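Game Design II, Sitzung 8: Schwierigkeitskurven
Skript Stand 22. Oktober 2026, noch nicht korrigiert

Beispiel heute: Plerard (Plattformer, Studio Narwood, 2022). Bitte bis Level 9 gespielt haben!!
Kurve = Anforderung über Spielzeit. Nicht verwechseln mit Lernkurve, kommt in der Klausur

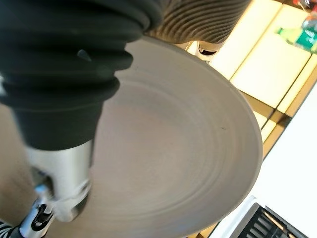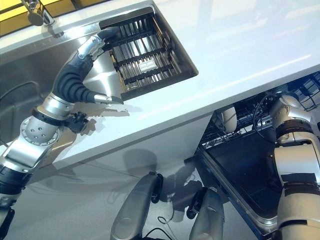
Kevin Hegarty meint dazu, die Kurve in Plerard sei gar keine, sondern eine Treppe: acht Level Ruhe, dann der Pondatow-Boss und plötzlich brauche man den Doppelsprung, den man seit dem Tutorial nicht mehr benutzt habe. Er würde den Sprung vorher zweimal abfragen, ohne Zeitdruck.

Guter Punkt, also festhalten:
- Mechanik einführen, sicher üben, dann erst kombinieren
- Checkpoint VOR dem Boss, nicht vor der Zwischensequenz
- Rücksetzweg kurz halten, sonst bestraft man doppelt

Dynamische Anpassung (Modell Antwi): Gegner werden nach Fehlversuchen langsamer, minimal 80 % Tempo. Problem: Spieler merken es und sterben absichtlich. Gegenmittel siehe Tafelbild, schaff ich hier nich mehr

Aufgabe: eigene Kurve für ein Level zeichnen, eine Seite, Achsen beschriften. Abgabe bei Edem Agyeman, wie im Septemer besprochen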